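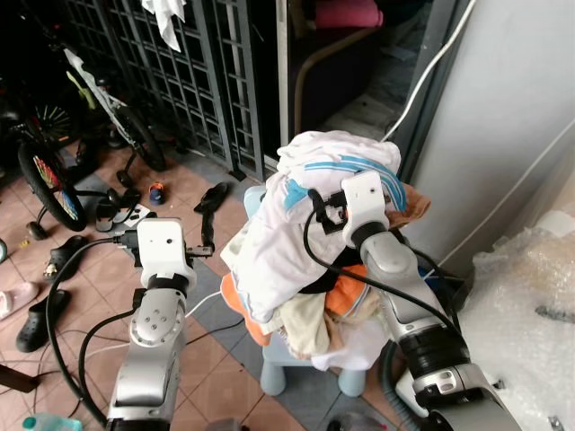
Laundry robots give Rustard staff a different working day

The home laundry service Rustard has started to use two-armed robots for one part of its work, the picking up and sorting of clothes in the homes of customers. The change came in August and it concerns 10 employees in the Zarnmont district.

Before, each worker visited nine homes in a shift and did all the sorting by hand. Now one worker goes with the machine, sets it up and watches it, while a second person is planning the visits from the office.

"My back is better, I must say it," said Lutfa Matubbar, who has worked for Rustard for four years. "But the day is slower. I take shirts from a pile in one minute and the robot takes one shirt and thinks. I am learning to be patient."
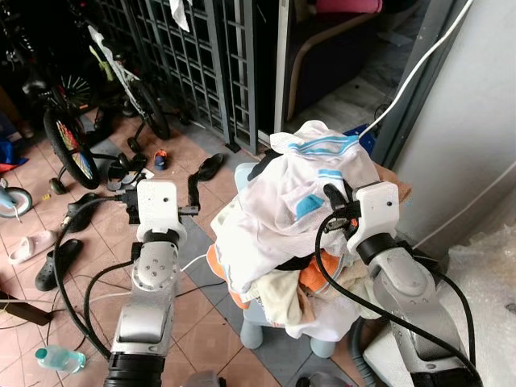
No jobs cut, but new duties

Operations manager Ronaldo Guerra said that no employee will lose the place this year. The sorters received a training of 4 days and their pay stays the same. Those who pass a second course, called Wutell, can become machine supervisors and get 310 more per month.

Not all are satisfied. Some workers told us that they miss going out in pairs, and that the extra time for setting up is not counted in the visit plan. Guerra said the plan will be looked at again - probably after the Amaral branch also gets its machines.

Shared 10 times | 4 comments

PetraK: My mother was a sorter all her life, she would be glad for something that does the bending.

old_ironing_board: And who pays for the set-up time? The article should ask more about this.

Joss: Can it find the other sock?

M. Dunley: I work in a hotel laundry and we heard "no jobs cut this year" also. Ask again next year.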